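3. Collecte des démonstrations

Le plan initial prévoyait 400 démonstrations de pliage. Nous en avons gardé 300, et je ne suis pas sûr que ce chiffre veuille dire grand-chose. Yuxi Liao et Leif Nygård ont enregistré la majorité des séquences, avec leurs habitudes : Leif commence toujours par la ceinture des pantalons, Yuxi par le bas des jambes. Le modèle apprend donc peut-être deux styles personnels, et on appelle cela de la diversité.

Le guide de Kernetti recommande de varier les vêtements et les fonds. Nous avons utilisé 13 vêtements en tout. Bergþóra Juhl a proposé de travailler dans de vraies chambres au lieu de la table du labo, ce qui complique le tri : draps imprimés, piles de linge, lumière qui change. Environ 60 séquences ont été écartées en avril, souvent sur l'avis d'une seule personne. Aucun critère écrit n'existait à ce moment-là.
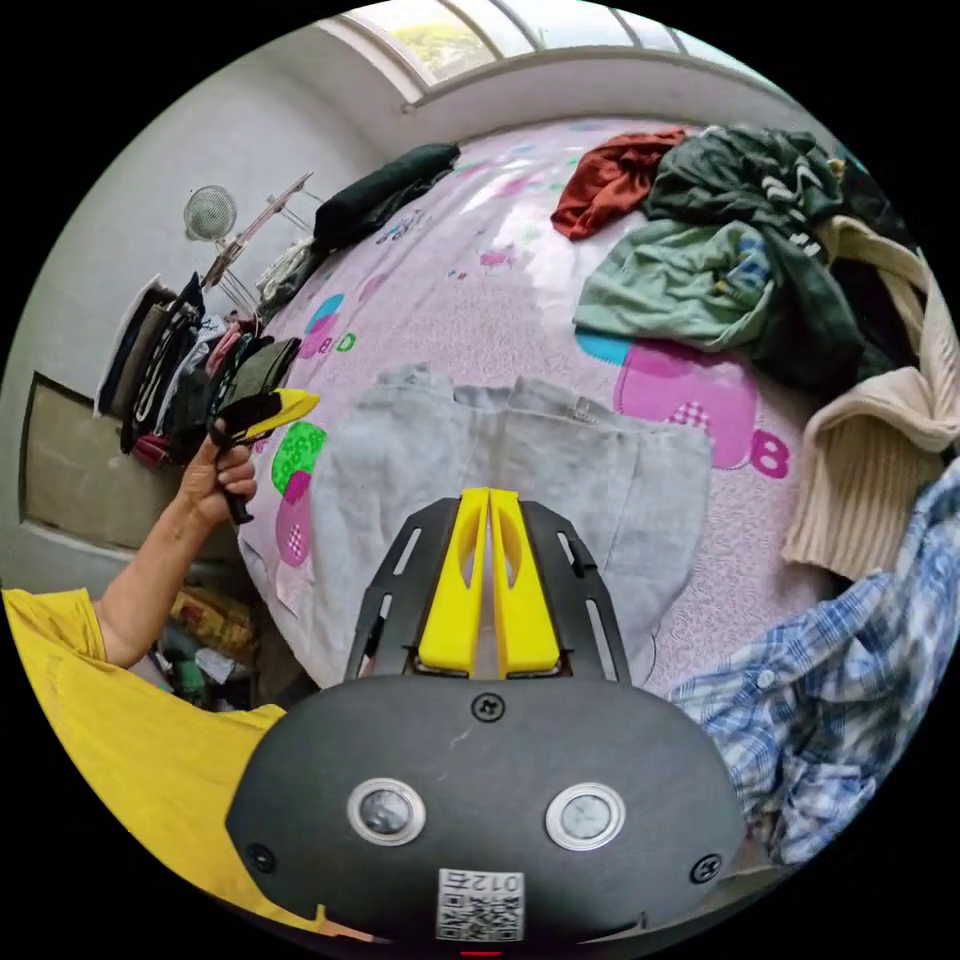 Figure 4. Pantalon de jogging gris clair étalé sur la couette, pince n° 012 au premier plan.

Reste la question du test. Les chambres d'évaluation sont celles de la collecte, et un bon score y prouverait surtout que le modèle reconnaît les lieux. Yiran Yan n'est pas de cet avis (voir 4.2).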